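Tabletops and Worktops - Gallery

The tables from the Firnitz workroom are now all back in use, and this page collects notes on their tops. Most of them came over from the Barbosa building when it closed and have been through a lot of hands. The long bench in the hall is 1485 mm from end to end. The rest are shorter and can be moved by two people.

We kept the tops pale where we had the choice. Small parts and loose screws are easier to find on a light surface, and pencil marks show up before they get rubbed in. The drawback is glare, mostly in the afternoon, when the window side of the room gets the sun. Blinds are on the list for September.

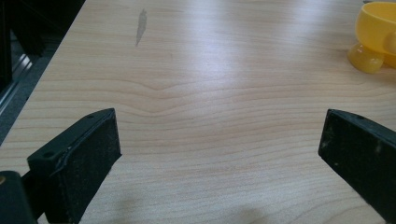 Light wood-grain top, smooth finish. The grain dips into a shallow V near the middle, and the glare turns part of it almost white.

Grain direction was a small argument when the room was laid out. In the end the tables were placed so that the lines run left to right for the person sitting down - it is easier on the eyes when you are lining up paper or fabric. The two tables near the door are turned the other way to leave room for the cart.

Cleaning is the same for all of them. Wipe with a damp cloth, then a dry one, and leave the top clear overnight. Please do not use the scouring pads from the sink. Tape comes off best if you pull it slowly and low to the surface. Any glue that stays behind can be left for the Tira cleaner, which is kept on the shelf over the sink with the spare cloths.

Each top has a number on a sticker under the left front corner. Use that number when you report a chip or a loose edge. Number 7 is waiting for a new edge strip and should not be leaned on until it is done. Spare strips are in the Drukness drawer, cut to 40 mm wide, and there are enough for the next two repairs.

Notes on the stools and the wall shelves are on the next page of the gallery.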